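Chapter 11
Loss of Containment in Handling Granular Materials

Learning outcomes

After completing this chapter, students should be able to distinguish a grip fault from a containment fault, identify the points in a transfer cycle at which material is likely to escape, and prepare an incident report to the standard used in this program.

11.1 The Drimevine stoppage

In April, an automated dosing cell at the Drimevine plant was shut down after 19 consecutive cycles had been logged as successful. The grip sensors had recorded no dropped tool and no excess force. The receiving vessel was nevertheless 300 grams under its target weight, and the missing material was later recovered from the finger joints and the floor of the enclosure.

The investigation, carried out by Harasym under contract to the plant operator, found 2 contributing causes. The scoop had been seized at a slight angle, and the control program treated a closed gripper as proof of a completed transfer. Neither condition raised an alarm. A worker who entered the enclosure to clear the material slipped on loose pellets – the only injury associated with the event.

Material that settles on a gripper finger presents a particular hazard. It may be carried to another station, where it contaminates a different batch, or it may work its way into a joint and prevent full closure on a later cycle.
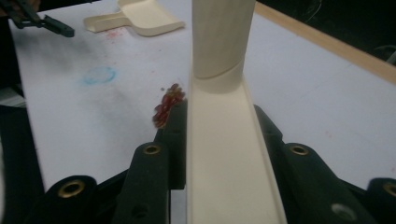 Figure 11.1 Red pellets resting on a gripper finger beside the held scoop. A second scoop lies on the tabletop.

Section 11.2 introduces the Prorkemar classification of containment faults. Section 11.3 applies it to the Drimevine records, and Section 11.4 sets out isolation and lockout requirements for personnel entering a cell to remove spilled material.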